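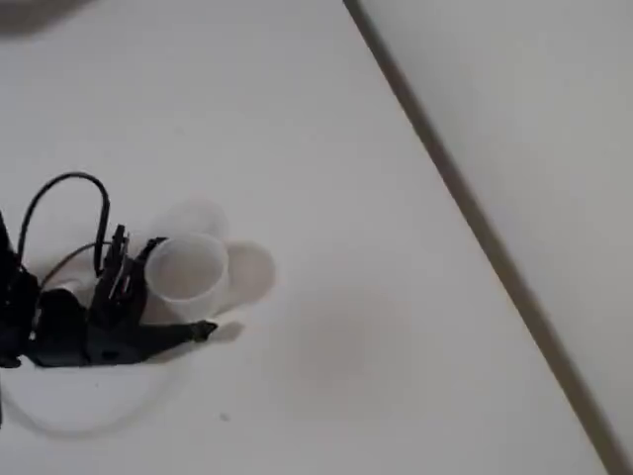
Lai-ching Tam wrote under the last checklist that the plastic cups must have their own line, as a small crack at the rim is easy to miss and it can cut a lip. I agree, so they have one now.

Drinks table and cups, Dovville hall
Checked by: Adesuwa Danladi
September 2023

1. Table top clean and flat, no sticky places.
OK. White top wiped two times. White cups are hard to see against it, please look from the side.

2. Translucent white cups: rim smooth all the way round.
Not OK for 9 cups, taken out. Pass a clean finger slowly along the rim.

3. Cups: walls and base without splits.
OK. The frosted plastic hides fine lines, so hold each cup to the window.

4. Cups stand upright and do not rock.
OK.

5. Space between cups.
To improve. When they stand in a tight group, one is lifted and its neighbour can fall. Leave two fingers between them.

6. Stock in cupboard, box closed.
OK. 200 cups, lid on. The second box had the lid open, I closed it.

7. Cups for hot drinks kept apart.
Not OK. They were on the same shelf. Ebuka Akinola will put a label before October.

8. Broken cups removed from the building.
Done, in the outside bin.

Remark: line 2 took me most of the time. Next person, please begin with it while the light is good.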